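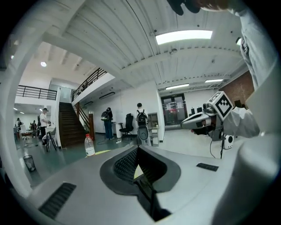

¿Vale la silla Tralano para pasar sentado una tarde entera?

Para una tarde entera se queda corta; para ratos de hasta 90 minutos cumple bien.

Reseña de la silla Tralano, carcasa gris claro
Publicado el 9 dic 2023

Compré cuatro unidades en Ehlers a 57 euros cada una. Vienen en dos cajas, con las patas aparte y una llave Allen. El montaje no tiene misterio, aunque en una de las sillas los agujeros no casaban del todo y hubo que aflojar los tornillos y volver a empezar. Las instrucciones son un único dibujo pequeño.

La carcasa es lisa, sin tapizar. Se limpia con un paño húmedo y no retiene polvo. El respaldo curvo recoge bien la zona lumbar, pero es bajo y los hombros quedan sin apoyo. Con un cojín fino mejora bastante. El modelo anterior que tuve, de Edcombe, era más cómodo y también más pesado.

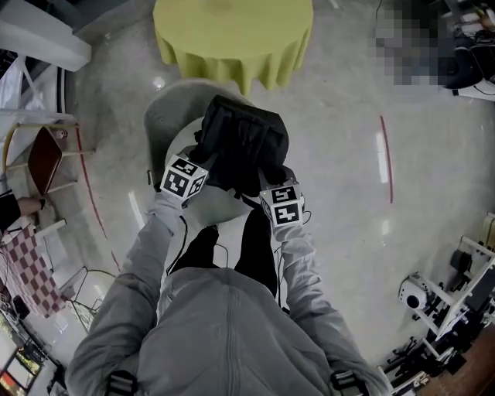 El color era mi mayor duda, porque en la web parecía casi blanco. Es un gris claro neutro que admite manteles fuertes: junto a una mesa redonda con mantel amarillo verdoso queda discreto y deja que mande la tela. También me sirve para dejar cosas al entrar. Una bolsa negra de tela se sujeta sin problema encima mientras se busca algo dentro, aunque si está muy llena resbala, porque el asiento no tiene textura.

Lo peor son los tacos de las patas. Uno se soltó a las pocas semanas y Ehlers tardó en mandar el repuesto. Los cambié todos por unos de fieltro.

A favor: limpieza, peso, color.
En contra: respaldo bajo, tacos flojos, asiento resbaladizo.

Nota: 80 sobre 100. En enero pediré otras dos.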